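My mother judges a kitchen helper by one thing: can you pack a lunch without being told twice? I was nine when I passed. So when my editor asked me to find out whether machines are ready for household chores, I skipped the backflips and the dancing and went looking for a robot that could deal with a sandwich bag.

That took me to Clokari, a small outfit with 5 people and far too much coffee. Noémie Carrier runs the chores project there, and she warned me right away that food was going to be humbling. A roll is squishy. A bag is worse! It wrinkles, it shines, it changes shape every time you touch it, and then you want the thing to find a drawstring and pull.

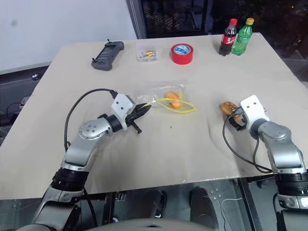

Bread, a drawstring bag and two grippers at Clokari.

I do this half asleep every morning with the radio on, so I'd never thought about how much is going on. One hand holds, the other tugs, and your fingers feel the string go tight before you've noticed. Ravinder Kowalchuk, who writes most of the team's control software, told me he'd take a metal bracket over a plastic bag any day of the week. Brackets stay put.

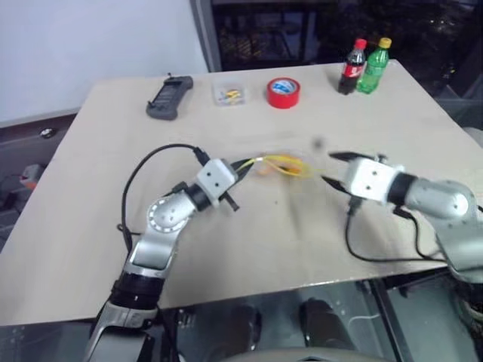 I asked him for a score, because readers like scores. On their best run in January the arms finished 85 bagging jobs before somebody had to step in, which sounded great to me until Noémie pointed out that my mother has never needed anybody to step in. Fair point.

So would I buy one? Not this year. Shop floors will get there first, I think — the same part in the same spot, all day long. My kitchen counter has mail on it. Ravinder says to call him when I've cleared it off, and I've promised to try.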